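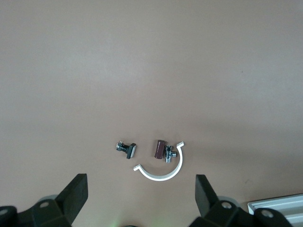
Tolerance

The fitting from Stendden arrived on Thursday in a padded envelope with no invoice. Ghazal Hashemi logged it as item 188 and carried it to the inspection bench, where Despina Dumitrescu was already writing the report.

"You haven't measured it yet," Ghazal said.

"I have measured the last 80 from Stendden. I am filling in the header."

The procedure at Zevero allowed 9 minutes per part. Despina set the gauge to zero, took the length, rotated the part a quarter turn and took it again. The readings agreed. She repeated both - the procedure did not require this - and they agreed again.

"It's within tolerance," she said.

"Is that a problem?"

"Their parts run long. They have run long for six years. I have a correction for it in the Betidau drawings." She opened the binder to the page. The correction was in pencil, initialed by her, and every assembly shipped since had depended on it.

Ghazal read the page twice. "So if they've fixed the machine..."

"Then ours is wrong."

Despina checked the clock. It was 4:50. She found an eraser in the second drawer, put it on the binder, and picked up the phone to call Tsao.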